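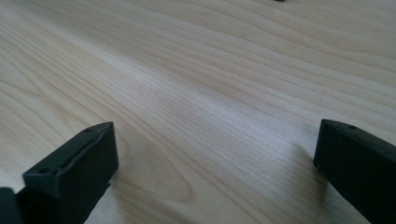 Prema Pond Survey – Dragonfly and Damselfly Records

Overview

The Prema Pond Survey is a collection of 1,627 sight records of adult dragonflies and damselflies made at 3 bodies of water: Ziler Pond, Tsakiris Creek and the Trumano overflow basin. Records were entered by hand on paper cards in the field and later typed into a single table. The data set is maintained by Hamisi Mohamedi, to whom corrections should be addressed.

Contents

records.csv – one row per species per visit
sites.csv – site names, shoreline type and access notes
species.csv – common and scientific names as used in the records
notes.txt – remarks copied from the field cards, lightly edited for spelling

Fields in records.csv

visit_id: links all rows from the same visit
site: ziler, tsakiris or trumano
month: month of the visit, written in full
start_time: local time, 24-hour clock
species: common name
count: number of adults seen
behavior: perched, patrolling, paired, laying eggs or blank
observer: initials only

Methods

Observers walked a fixed route of some 200 meters along the bank at each site, in one direction only. Visits began in April and were made on Friday mornings when wind and rain allowed. Insects were identified through binoculars and were not netted. Individuals that could not be named to species were entered as "unidentified darner" or "unidentified bluet" and remain in the table under those names.

Known Limitations

Counts above 1,000 do not occur; the entry form would not accept them. Female bluets are underreported at all sites. The eastern bank of Tsakiris Creek was closed during part of the season – affected visits carry the word "partial" in notes.txt. A blank count means that the species was present but was not counted, and should not be read as zero.

Use

The records may be used for teaching and research with credit to the Prema Pond Survey. Persons publishing maps are asked to show site names only and to omit the footpaths at Trumano, which cross private land.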